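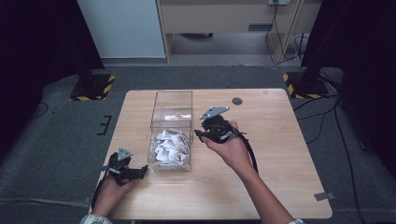

About Favau

Hi, and welcome! I'm the one who started Favau, and I'm also the one who writes these pages, answers the mail and orders the screws. We're a small shared workshop in Dornedach where people build robots and bits of automation after their day jobs (or instead of them, in a couple of cases). If you found us because you were searching for a place with a decent bench and someone to ask about servo noise, you're in the right spot.

How we got going

I began in my own garage with a 3D printer, a secondhand drill press and a plan to build an arm that would sort my spare hardware into bins. The arm never sorted much of anything. What I did get out of it was a drawer full of gripper fingers, each one a little less bad than the last, and a growing list of neighbors who wanted to come over and try them. When the garage got too crowded to open the car door, we rented the ground floor of an old mill building. It dates from 1826, the walls are thick, and the phone signal is terrible. I love it.

We have 65 members now. Some come in every evening, others I see twice a year when something has caught fire at home (figuratively, so far).

What we build

Mostly hands. I know that sounds narrow, but gripping things is where almost every home robot project gets stuck, and it's the part I find the most fun. Our longest-running build is called Zostau, a pair of hand-held grippers that a person wears out on real tasks before anybody bolts the same fingers to an arm. You hold one in each hand, you pick things up, you swear a bit, and you learn more in an hour than you would in a week of drawing. Little white packets are my favorite test. They slide, they fold, they cling to the side of a clear box, and a finger that's great with a wooden block can look completely helpless with them.

The other big one is Barajas, which started as a joke about a baggage carousel and is now a proper tabletop conveyor with its own controller board. It's on its second motor and its fourth belt. If you know anything about belt tracking, please, please come by!

Besides those two there's always a pile of personal stuff going on: a plant waterer, a chess board that moves its own pieces, a cat door that has opinions.

About those fingers

People write to me about the fingers more than anything else, so I'll say a bit here. We keep the shape plain on purpose – blocky, flat on the inside, with small holes in them – and we change one thing at a time. One month it's the surface, another month it's the angle. Before any session we run the pair over a bare table and look at how the two tips line up. It takes a minute and it has saved me from blaming the software for something that was a crooked joint. The files are free to any member, and so are the failed versions, which I'd argue are the more useful half.
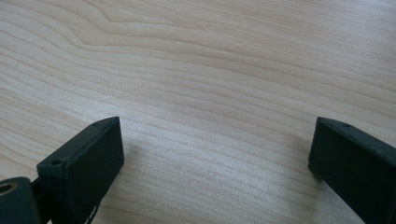

Renske asked me at the last open evening whether a complete beginner could start on Zostau straight away or ought to do something easier first. My answer was to start straight away. You don't need to code to join in. You need to be okay with printing the same part six times, and there's always somebody at the next bench who has made your mistake already.

What it's like here

Loud from six until nine, then pretty mellow. We have four printers, a small lathe, a soldering corner and a shelf of over 800 labeled fasteners that I'm a little too proud of. Long tables, lots of outlets, plenty of coffee. We eat at the front table and nowhere else, and yes, I will say something if I see a sandwich near the lathe.

Coming by

Open evenings run from 6 p.m. and you don't need to sign up. Bring your project if it fits through the door, or just come and look around. Membership is monthly, you can stop whenever you like, and students pay half. We take on a new beginners' group every April, where you build a simple two-finger gripper from our files and take it home with you.

The entrance is on the canal side, up the ramp. Ring twice – the bell sticks.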